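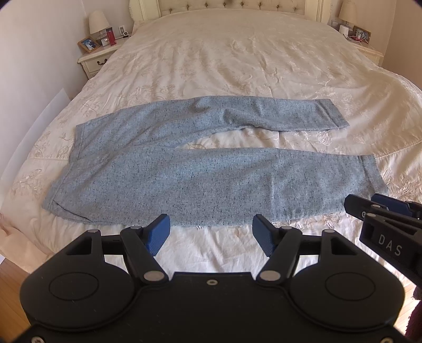

Tarnness helps small organisations plan and pay for automation. We work with care homes, guest houses and laundries that are thinking about a robot and need to know what it will cost before they sign anything. Most enquiries start with a chore, and folding clothes is the usual one. A pair of trousers laid flat on a quilted bedspread, one leg reaching further than the other and a wrinkle across the upper one, is a fair test of any machine, and we ask suppliers to quote for work like that in a furnished bedroom.

Who we are

Tarnness was set up by Larysa Kostiuk and Ieuan Owen, who had both worked in purchasing. There are now five of us, based in Ustell. Rafsan Siriwardena looks after costings and Tegwen Beddoe deals with suppliers and contracts.

What we do

We visit, list the jobs you want done and write a budget covering two years. It includes the purchase or lease, spare fingertips and other wearing parts, staff training, insurance and repairs. We also check doorways, sockets and floors. Our price list now has 208 items on it and is updated every February.

We do not sell equipment and take no commission. If the figures don't add up, the report will say so.

Getting in touch

A first call is free. After that, a site visit costs £80, taken off the final bill if you go ahead with a full plan. Ask for Kalliopi Ivanov at the Ustell office. We are closed on Sunday.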